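Two Arms, One Garage and a Tray of Small Parts

How a pair of home builders in a shared workshop set out to make a two-armed bench robot, and kept going long after the sensible point to stop
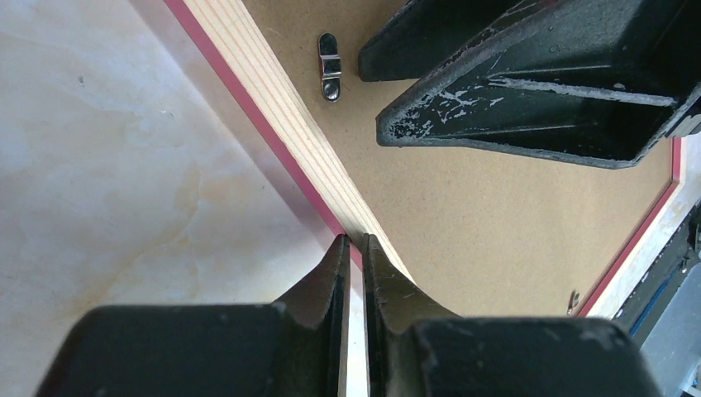
Ryota Ichikawa thinks two arms on one bench is the wrong place to start. Get one arm to put a screw in a cup without dropping it, he told me, then buy the second set of motors. He has said this to everyone at the Moges workshop at least once, and he said it to Chunhua Jiang and Cheuk-hei Tang before they had cut a single board. They listened politely and ordered the motors for both arms that evening.

I'm glad they did, because Pisto (the name is Tang's, and he won't explain it) is one of the most absorbing homemade machines I've spent time with. The build started in Jiang's garage in April, outgrew the garage almost at once, and moved into a corner bench at Moges, between the band saw and the shelf where members leave half-finished guitars. The idea was simple enough to fit on a sticky note: two small arms that can share a job, one holding and one working, with a camera at the wrist so the software sees what the fingers see.

Getting from the sticky note to the bench took 41 evenings. Jiang kept a notebook, and it makes wonderful reading if you like arguments about bearings. There are pages on whether the shoulder joint should carry its motor or be driven by a belt. (Belt, then motor, then belt again.) There is one page with nothing on it except the word "backlash" underlined so hard that the pen went through the paper.

The fingers

I expected the software to be the star of the story, but what Jiang and Tang most wanted to talk about was fingers. The grippers are black, chunky and frankly a little homely. Each pair of fingers closes toward a narrow tip, so that it can get at the edge of a board and still leave some room to see past. The current shape is version 40, and the earlier ones live in a shoebox under the bench – fat ones, hooked ones, a set with rubber pads that Tang still defends.

Wear is part of the charm. A finger that works for a living picks up scuffs, and you can see where the surface has gone grey and white and begun to flake. Tang likes to keep a worn finger on the arm as long as it closes properly. Jiang would swap it sooner. They have settled this by each having charge of one arm, and you can guess which one looks older!

What fascinated me is how much of the design is about getting out of the way. A wrist camera is a great thing to have until the gripper fills half of what it sees, and every bit of bulk you add for strength is a bit of the bench you can no longer look at. Jiang started hollowing out the undersides early on, leaving raised ribs where the load goes. The first hollow finger snapped on its second evening. The next one had thicker ribs and held, and that general pattern (break it, thicken it, try again) is how most of Pisto came to be.

The tray

For practice pieces they use what is lying around. There's a shallow tray with plywood sides, the layers showing along the edge, and a thin red band running around the rim. The floor is a plain tan panel with a fine speckle to it. Small things go in: something black with a silver bracket across the middle, a tiny metal fitting. Small is the point. Anyone can build an arm that picks up a tennis ball, Tang says, and he should know, as his first one did exactly that and nothing else.

The tray itself turned out to be a good exercise too. One arm takes hold at the edge of the board, the other reaches over the middle. Two grippers sharing that little space is where the real headaches live. Each arm has to know where its partner is, and the partner has elbows. Yufang Lu, who wrote most of the motion code on her lunch breaks, spent weeks on a rule for who gives way. Her first version was so courteous that both arms backed off and stayed there. Her second was not courteous enough, and cost them a wrist bracket.

The third is still running. It gives priority to whichever arm is holding something, and it is only a few screens long. Lu printed it out and pinned it over the bench, next to the fire exit map.

A good evening

In the last long test I sat in on, Pisto made 89 attempts at moving a small fitting from one side of a practice tray to the other. We all pulled up stools. Zixuan Han had come in to finish a lampshade and stayed to watch with the glue drying on his hands. Four of the attempts went wrong, three of them in the first stretch, before Lu lowered the closing speed. After that it just went on and on, pick, lift, place, with the belts making their soft zipping noise, and I couldn't stop grinning.

Even Ichikawa came over. He watched for a good while, asked what the shoulder belts were rated for, and went back to the lathe. Later I noticed he'd left a bag of his own spare bearings on the corner of the bench.

Next on the list is cable routing, which Jiang describes as "everything behind the elbow," and a stiffer mount for the older arm. Tang wants to try the rubber pads again. The shoebox is already out on the bench with its lid off.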